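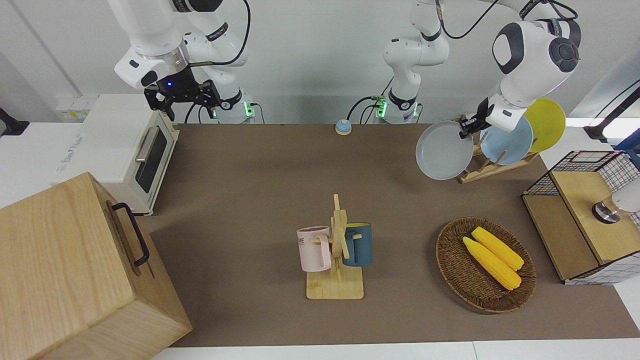 My sourdough rolls come out pale on top and nearly burnt underneath, and I've tried everything I can think of. I moved into a flat in Grenden in October and the kitchen has no proper oven, so all my baking gets done in a toaster oven, a white one like the one at the back corner of the table. I bake at 200 for 11 minutes, turning them once. Same recipe I used in my old place in Cistbridge and they were lovely there! Is it me or the oven?
Masaru Sakamoto

Search this site Go

Roman Kalinowski
It's the size of the thing, I reckon. In a little oven the bottom element is so close that the tray gets fierce before the tops have had a chance. Put a second tray under the first, or a folded bit of foil, and go up a shelf if you've got one. I'd also get a cheap oven thermometer - mine said 204 when the dial said 200, so no bother, but my sister's was miles out. Brush the tops with milk for the last 3 minutes and they'll colour up nicely.

Bogale
Had the same with scones. Gave up and bought a bread machine.

Odavine
Are you preheating? The light on mine goes off far too early, so I give it another ten minutes (and less dough at a time, if you're cramming them in).

Last updated: October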